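Mamani Chess Club opens its doors for a second season

After a summer that seemed to go by in a blink, the Mamani Chess Club is back at the Drumach reading rooms for a second season, and the welcome on opening night in September 2019 was as friendly as ever. Old faces were there, of course, but so were plenty of new ones, including a grandmother and grandson who had learned the moves together over the holidays and couldn't quite agree on who had taught whom.

The club's coach, Rocío Benavides, spent much of August putting together a new beginners' course of eight lessons. It starts gently, with king and pawn endings (she is very firm on this, and won't hear a word about openings until the fourth week), and works up to full games played with a clock. "People want to learn traps," she told us, laughing, "and I do understand, I was just the same, but give me a month of endings first and you'll enjoy the traps so much more."

The lending shelf has grown as well, thanks to a very kind gift of 55 chess books from a retired player in Plovon. Some are well thumbed and full of pencil notes in the margins, which to our minds only makes them nicer to borrow. 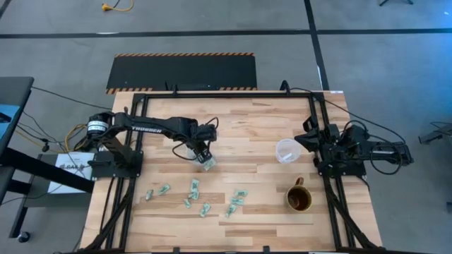 Dates for the autumn

The Usier Rapid Cup comes first, played over nine rounds with a prize fund of 1,000 euros, and juniors are very welcome to enter. The friendly match against Plovon follows later in the autumn, with the return leg after the new year. Entry forms are at the front desk, and if you would like a lift to Usier please do put your name on the sheet beside them.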